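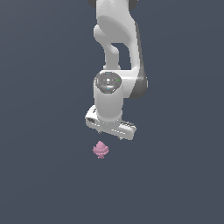 Gotaslow 单臂抓取单元是我们 Travine 做得最久的一套东西，从第一版算起，手指换过好几代，控制柜也瘦了一圈，可是每次有老客户打电话来，聊得最多的还是同一件事：夹爪怎么装正，装正了以后怎么让它一直正着。所以这一页写得比别的产品页长一些，请泡杯茶慢慢看。这套单元出厂时附带一个仿真场景，机械臂从上方垂下来，平行夹爪张开，两个深色指尖之间留出空当，下面放一个粉色的小工件，周围干干净净什么都不摆。我们建议您先在这个场景里把下面的步骤走一遍，再去动真机，手上会稳很多。

单元包括什么
白色外壳的机械臂一台，平行夹爪一副，指尖两对（一对装机，一对备用），控制柜，示教器，仿真场景授权，还有一只装着扭力扳手、对中规和清洁布的小工具箱。工具箱是 Jolien Van Hecke 坚持要加的，她在现场装机的年头最长，见过太多人拿普通内六角扳手凭手感去拧指尖螺钉。

第一次装夹爪
先让机械臂走到“维护位”，菜单在示教器首页最下面一行。到位以后按下急停，断开气源和电源，再动手。法兰面和夹爪背面都要擦，哪怕是刚拆封的也请擦一下，运输用的防锈油薄薄一层，肉眼不大看得出来，夹在中间却足够让夹爪歪一点点。对准定位销，推到底，四颗螺钉按对角顺序分两遍拧紧，扭矩值刻在扳手的套筒上。

装好以后插上对中规，慢速合拢夹爪。两边指尖应当同时碰到规。如果一边先到，先别急着改软件里的补偿值，把夹爪拆下来重新擦一遍、重新装一遍，多数时候问题就没有了。确实还差，再进“工具坐标”页做补偿。补偿量超过 3 毫米的话请停下来给我们打电话，那多半是定位销弯了，靠软件补是补不好的。

整个过程，熟手 15 分钟左右就能做完，头一回做请给自己留出一个上午，别赶。

在仿真里对工具坐标
这一步我们特别想多说几句。仿真场景和真机用的是同一份工具坐标文件，您在真机上量出来的数值填进去，仿真里的夹爪就会跟着偏。反过来，您也可以在仿真里故意把数值改错，看看夹爪下降时会偏到哪里去，指尖会不会蹭到工件，心里就有数了。Onyekachi Lawal 给新客户做培训时总爱先玩这一手，学员们往往笑成一片，但回去以后对偏差方向记得特别牢。

场景里的工件可以换。随附的几个模型都是外形不规则的小件，有鼓包，有收窄的底部，比方块和圆柱难夹得多，用来检查抓取角度正合适。您自己的零件也能导入，格式说明在安装包的 docs 目录里。导入以后请检查一下单位，毫米和米弄混是我们收到最多的求助，零件大得把整个视图都塞满了，机械臂反倒找不着了。 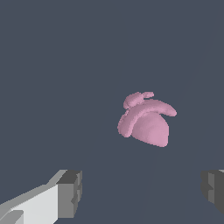

视角方面，场景默认给了外部视角和近处朝下看的视角，两个都可以存成自己的预设。对坐标的时候我们习惯来回切换：在外部视角里看手腕的姿态有没有拧着，再换到近处去看工件落在两指之间的什么地方。只盯着一个视角看，很容易把前后的偏差看成没有偏差。背景颜色在“显示”里能调，默认的深灰蓝色是 Griet Groen 试了好多种以后定下来的，长时间看着眼睛不累，浅色工件的轮廓也清楚。旧一点的显卡上，边缘会有些锯齿，把抗锯齿打开会好看些，不开也不影响计算结果。

日常保养
每班开工前，用干布擦一遍指尖的内侧面，顺手摸一摸有没有缺口。张开、合拢各做几次，听声音，顺滑的夹爪几乎没有什么动静，要是有沙沙声，就是导轨里进了粉尘。这些加起来用不了 5 分钟，我们自己车间里是和泡咖啡一起做的。

夹爪每动作 1000 小时，请给导轨上一次油。油用随机附带的 Dusex 油脂，挤黄豆大的一点就够，合拢张开让它走匀，多出来的一定要擦掉，油多了会粘灰，反而磨得更快。换了别的牌子的油脂，请先把旧的彻底清掉，两种混在一起有时会发硬。

指尖属于易损件，磨到标记线就该换，换的时候请成对换。只换一边省不了多少钱，两边摩擦力不一样，工件夹起来会往一边转，到时候找原因可要费不少工夫。换完指尖记得再做一次对中，然后把新的工具坐标也同步到仿真里去，很多人会忘掉后面这一步，过了几个月打开仿真，怎么看都和真机对不上。

常遇到的几种情况
合拢到一半停住：先看气压，再看导轨里有没有卡着碎屑。不要用手去掰，里面的小齿轮很娇气。
仿真里夹得住，真机上滑掉：检查摩擦系数那一栏，默认值偏乐观，油性表面的零件请往下调。
手腕转到某个角度报警：多半是外接的管线绷得太紧，松一个扎带，给它留点余量。
开机后工具坐标变回默认：控制柜的后备电池该换了，型号贴在柜门里侧。

配件与服务
指尖、油脂、对中规和后备电池都有现货，可以单独订，也可以订成一年的保养包。备件由 Van Leeuwen 仓库发出，他们那边打包很仔细，指尖都是一对一对封好的，请不要拆散了混着放。二月份起，保养包里多了一把软毛刷，用来清导轨端头很顺手，之前买过保养包的老客户来信说一声，我们补寄给您。

如果您看完还是拿不准，把工具坐标文件导出来发给 Frans Van Acker，再附上夹爪的序列号（刻在手掌侧面），他会在仿真里照着您的数值摆一遍，然后打电话跟您一步一步对。需要上门的话，请在订单备注里写明车间的进门要求和方便的时间段。

本页更新于 2025-03-15，适用于当前出货的 Gotaslow 单元。旧款的指尖安装孔位不同，订购前请核对序列号。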